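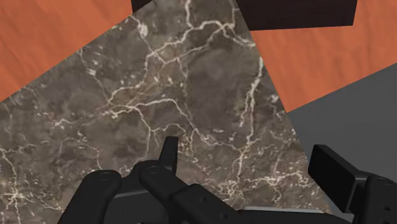 Gripper view over the marble in the simulated kitchen.

Our robotics club at Flurham has been running on Femudix, a kitchen simulator for practising arm control, since the start of term, and I've been meaning to write it up for the other school clubs who keep asking. Short version: we love it! Longer version follows, with the grumbles left in.

We have 16 members, aged from thirteen upwards, and one real arm that spends a lot of its life waiting for parts. So most of our practice for the Cundon student challenge happens on screen. Femudix gives you a furnished room, an arm and a set of things to pick up, and you drive it from the keyboard or a game pad until you feel brave enough to write a script. It took us almost 17 minutes to install on the oldest club laptop, which then ran it perfectly well at low settings (fans roaring, but it ran).

The thing that won everybody over is the gripper camera. Driving from a fixed view across the room is easy enough, but switch to the view from the wrist and you have to learn what your own fingers look like, where the tips end and how far off the surface is. The marble is wonderful for this and also a bit cruel. All those pale veins look lovely, and they completely fooled our first attempt at an edge detector, which found edges everywhere except at the edge. We spent a whole afternoon on that and it was one of the best sessions we've had.

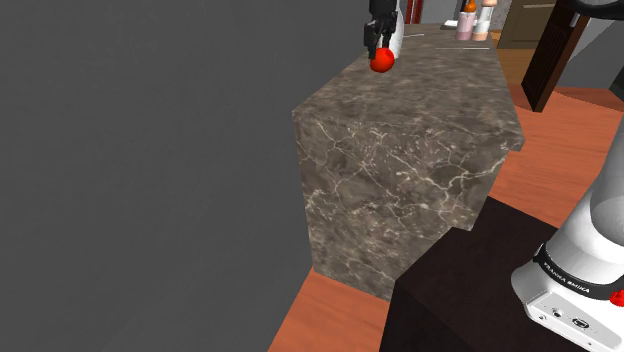
The red ball at the far side of the counter, seen from the room camera.

The ball task is the one our younger members go back to again and again. It's shiny and round, and it sits near the back with bottles behind it, so a sloppy approach can go wrong in all sorts of ways. I'd start beginners here, with the speed turned right down. The arm is modelled with its name on the base, sockets and all, and the little ones were thrilled by that.

Now the grumbles. The plain grey walls are dull beside the wood and stone, and I'd like a bit more going on there. Saving a replay takes 5 clicks when one would do. The help pages assume you already know what a joint limit is — ours didn't, and we ended up writing our own sheet. The Vasconcelos add-on pack, which brings in drawers and doors, is good fun but needs a better graphics card than most schools will have, so try it before you plan a term around it.

Marks out of ten: 8 for the program on its own, and I'd go higher for what it has done for the club. We'll be using it right up to the challenge in March, and I've already put in for the licence for next year.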